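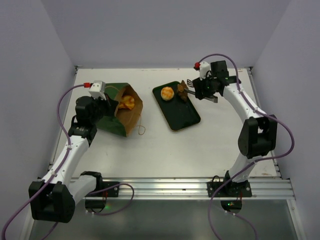
Dagmar Kováčik would like it known that she voted against the word "artisanal," and that she won. It appears nowhere in the new breakfast program from Furton, the neighborhood bakery chain, which opens its doors an hour earlier starting in October and promises to sell bread to people who are barely awake.

The program is called Evo. The name was chosen before anyone had decided what it would be, and it has survived three changes of plan. What customers get is simple enough: buns, pastries and filter coffee from 6 a.m., at one price before 8, in all 10 Furton shops. There is no app. There is a paper card, which gets stamped, and which most people will lose.

"We asked 600 regulars what they wanted in the morning," said Bảo Trương, head of shops at Furton. "Most of them wanted to be left alone. After that it was a bun that hadn't been sitting there since yesterday."

To manage this, Furton has moved its first bake forward and handed the early dough to Stępień, the family mill and bakehouse in Gumness that already supplies its rye. Stępień has been getting up at an unreasonable hour for decades and reports no change to its routine. 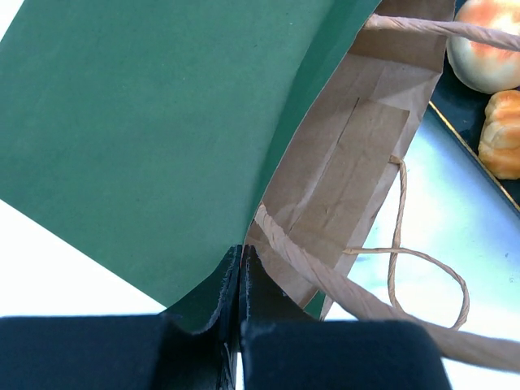 Orders for offices can be placed until 4 p.m. the day before and picked up at the side counter, where the line is shorter and the conversation is worse. The largest order in the trial came to 148 pieces, for a meeting that was then moved online. Furton delivered it anyway, and was thanked by the front desk.

Prices stay as they were in spring, apart from the large coffee, which goes up by 50 cents. Ngân Khổng, who runs the Gumness shop, has volunteered to explain this to customers in person. She asks that they have their first sip before they begin.

Day-old bread will still be sold at half price after noon, under a sign that says "Day-Old Bread." A proposal to rename it was discussed at length and withdrawn.

Shop hours and the order form are available at every counter. Press questions go to Quang Cao at the Furton main office, preferably after 9 a.m. - the early opening does not apply to him.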